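**Skarkow Spit** is a narrow barrier beach on the seaward side of the town of Tavares. Most of it is zoned as open shore, and private building is limited to lots platted before the setback rule took effect. 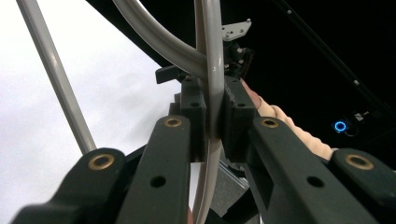

A tube clamped between two black finger pads.

The setback line runs 500 feet inland of the mean high-water mark. A variance requires a dune survey and a public hearing, held each July. The developer Pivum applied for one to build seven townhouses at the north end. Planner Gleice Barros recommended denial, citing lighting near turtle nests.

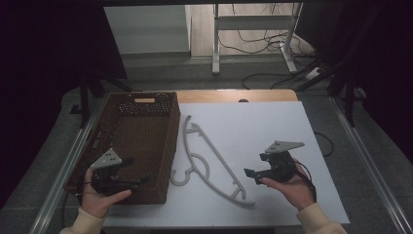
The Peluvach lot, at the south end, is the only parcel with an approved variance. Its owner, Josué Damasceno, agreed to limit the house to two stories and to keep some 600 square feet of dune unpaved. The permit also calls for sand fencing of woven brush, similar in principle to the wicker of a brown basket but with wider gaps that let sand through.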